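Sharing a bench with the arm: sorting station how-to for the Hisau shop

Quick version for everyone coming over from hand sorting. Long one is in the binder.
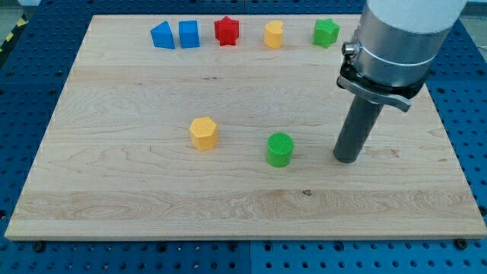 What happens to my job when the arm takes over sorting?
You stay on the station. The arm does the repeat moves, you do setup, checks and odd parts. Pay grade stays put, hand sort quota is gone as of September.

Start of shift
Check the board is flat and not sliding. Push on each corner.
Set parts out with space between them. Crowded parts = bad picks.
Check the clamp on the tool. Loose lever, don't run.
Load the Trerner job, run it slow for 2 cycles. Hands off teh table.

During the run
Stay outside the tape. Reaching in "just to fix one" is how the old Rotach line lost a morning.
Part tipped over? Pause, wait for full stop, then fix it.
Swap with your partner every 20 minutes. Watching is more tiring than sorting was, people keep telling us this and they're right.

When it stops
Write down what the screen says before you clear it. Same fault again, call maintenance and go back to hand sort. No one gets marked down for stopping it.

Training slots are with Shetty, 16 places left, sign up at the desk. Night shift gets thier own session, time still to come.

Updated 16 November 2018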